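I went into the Vevar handheld gripper kit ready to grumble, mostly at the price. $767 for something you squeeze yourself? But I've had it 16 days now and I keep picking it up — my wrist has gotten used to the weight, too. 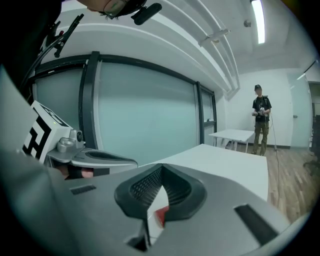 What I'd change is the manual. Four pages, and two of them are warranty! Kiyoshi Koyama over at Durnley thinks I should quit whining and just watch the videos. Fine, but I like paper, and for that money I want an index.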